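Home / Threads / Careers & Exams / Saved

Right, a little thread for anyone sitting the council entry exam at Dovwood this spring, as I've had so many kind messages asking how it all works and I keep typing the same answer!

1/ There are 2 papers and then an interview. The first paper is general knowledge and plain arithmetic, the second is a long written piece on a local matter (mine was bus fares, and I do go on, so I ran out of paper).

2/ Last year 3236 people applied for 196 posts. I know that looks frightening, but please don't let it put you off. Plenty of them hadn't opened a book, and you're clearly not that sort if you're reading threads about it in March.

3/ For the arithmetic I used the old Sheehan workbook, the fat one, and did eight pages every evening after tea. Dull as anything. By the end I could do percentages while stirring a pan of soup.
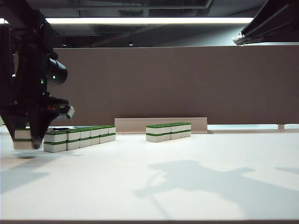
White tiles with green backs, and a black gripper.

4/ For the written paper, read the council minutes. Yes, all of them, or as many as you can bear (the Diseck ward ones are the liveliest by miles). Copy out how they set down a decision and then try writing one yourself, with a kitchen timer going.

5/ The interview is friendlier than you'd think. They asked me why I wanted to leave Cikari, where I'd been on the front desk for years, and I rambled on for ages and they were very patient with me, bless them.

6/ Take a cardigan, the hall is freezing. Good luck, all of you, and do tell me how you get on!

Filed under: Public service exams, Study tips

Comments
mossyteapot: Is the fat workbook still in print? Library copy has been out for ages
ledgerlass: Needed this today, thank you x
pim_on_the_hill: seconding the cardigan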